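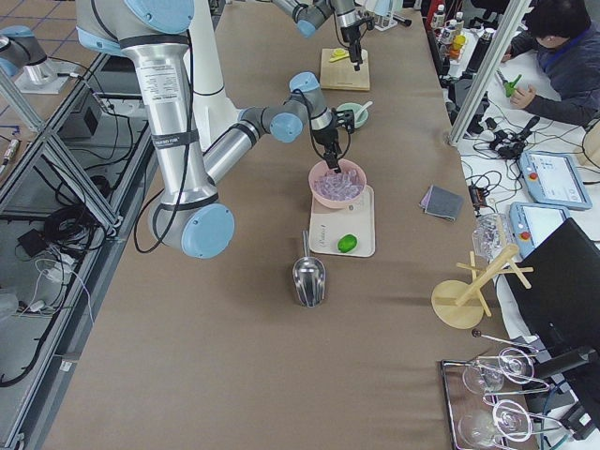 Junthorpe, 17 Jun 2021

3. Setting the Bar: Objects and Their Layout

3.1 What a home bar contains

The literature on domestic drink-making has a great deal to say about the drink and almost nothing to say about the table. McKinnon and Jiang, in their survey of 178 households in Partington, spend nine pages on gin and half a sentence on where people put the ice. We have tried to restore the balance, at some cost to our standing with colleagues who study serious things.

Our layout follows the one most often reported in the diary study (Section 2). Ice goes in the middle, in a bowl, on a tray. The pink bowl in our setup was picked by Kirsty Wihongi over the objections of both other authors, and we now concede that ice shows up well against it. The metal scoop stands just off the tray, and one lime keeps the ice company at the front. A smaller mint-green bowl with its spoon sits farther up the table, and the stemmed glasses lie on their sides in a wire holder on a metal tray. Brown paper covers the table throughout. Earlier work used linen, and earlier work had a laundry budget.

The wooden drying rack with the pegs deserves a word. Diary respondents who owned one were fond of it and seldom used it for cups. One in Provham kept rubber bands on hers. We left ours bare, which several reviewers have called unrealistic.

3.2 The garnish station

Citrus was the most contested item in the diaries. Of the 1,409 complaints we coded, 400 concerned lemon: slices too thick, slices too thin, slices cut by a brother-in-law. Brunton and Moreira argue that garnish should be cut last, so that the host has something to do while guests arrive. We side with the minority who cut it first and put it out of reach of the ice, where it can be ignored in comfort.
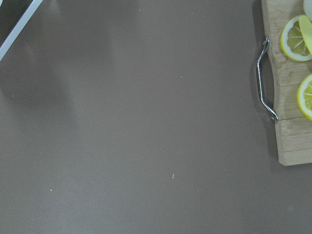 Figure 1. Cutting board with metal side handle; lemon slices toward one end.

A board with a handle on its long side (Figure 1) invites carrying, slices and all, and this is how lemon gets onto floors. In the pilot we asked hosts to leave the board where it stood and take the glass to it. Compliance was poor. Most hosts said they understood the instruction and then picked up the board.

Boards, bowls and trays were returned to their starting places between sessions, following the Karkolard layout sheet (Appendix B). The sheet makes no provision for limes, and their position was settled by the authors each morning, sometimes at length.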